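Kitchen tips for the holiday let

Rented kitchens are furnished by people who never cook in them. After 11 summers of self-catering, most of them in places with a view and one saucepan, I have opinions, and my wife has suggested I put them somewhere other than the dinner table.

Knives first. The knife in a holiday let will not cut a tomato. It may not cut butter. Turn a mug upside down, find the rough unglazed ring on the base and draw the blade across it a dozen times on each side, at a shallow angle, heel to tip. Wipe the blade before you go near food. It won't be a good knife afterwards, but it will be a knife. If you're driving, bring your own, wrapped in a tea towel and put in the hold-all with the boots. If you're flying with hand luggage only, don't, and please don't ask me how I came to be so firm on this.

Put the kettle on before you unpack. Boil it once, tip the water away, look inside. In hard water country you'll find something like a coral reef. A sliced lemon or a good slosh of vinegar, topped up with water, boiled and left for half an hour, will shift most of it. Rinse twice or your first cup of tea will taste of chips.

Salt, oil, tea bags, a few cloves of garlic, washing-up liquid. Decant all of it at home into the smallest containers you own, and label them. Oil and washing-up liquid look much the same by the light of a cooker hood, and Jarmo Pesonen, who shared a cabin with us above Dullum one November, still won't eat my fried eggs.
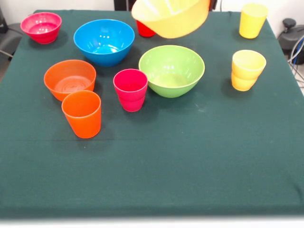
Crockery is where lets with a family rating get interesting. You open the cupboard hoping for dinner plates and find that somebody has thought only of the under-fives. Don't sulk, use it. Plastic weighs nothing in a rucksack and bounces when it meets a stone floor. Give each person a colour on the first evening, so that whoever has the blue bowl keeps the blue bowl, washes the blue bowl, and can't blame anyone else when the blue bowl is found under the bed. The small pink one goes to the person who said they weren't hungry. Keep plastic away from the hob and out of the oven, and don't put it in the microwave unless it's marked as safe for that. Tomato sauce will stain it orange, so wipe it out with kitchen paper straight after eating and then wash it in warm soapy water. If the stain has already set, a paste of bicarbonate of soda left on overnight helps a bit.

The oven will have symbols on it, none of which you've seen before. Set it to the plain square with a line top and bottom, choose a middling temperature and put a slice of bread in for five minutes. Where the bread browns is where the oven is hot. Eat the bread.

One pan suppers are the only sensible suppers. Ours is sausages, onions, a tin of beans and whatever the village shop had left. At the Priedītis guest house the shop had dill, so it was dill for four days. Start the onions well before you think you need to. A thin pan on an electric ring burns in one spot and does nothing anywhere else, so keep moving it, like someone panning for gold.

Fridges in lets are set either to Arctic or to off. Move the dial to the middle when you arrive and leave it alone overnight. Freeze a bottle of water for the cool bag before you set out for the day, not filled right to the top, and you can drink it on the way back down.

Drying up: there is one tea towel and it's damp. Bring two. Hang them over the back of a chair near an open window, and certainly not over the heater, whatever Ivars Rebane tells you. He's a lovely man and he has had to replace a heater.

On the last morning, everything left in the fridge goes into an omelette. Cheese ends, half a pepper, cold potatoes, the ham you've all been avoiding (smell it first). Leave the salt and any sealed tea bags for the next lot. Take the bin bag with you to the proper bins, and check the oven, where last year we left a perfectly good baking tray and half a lasagne.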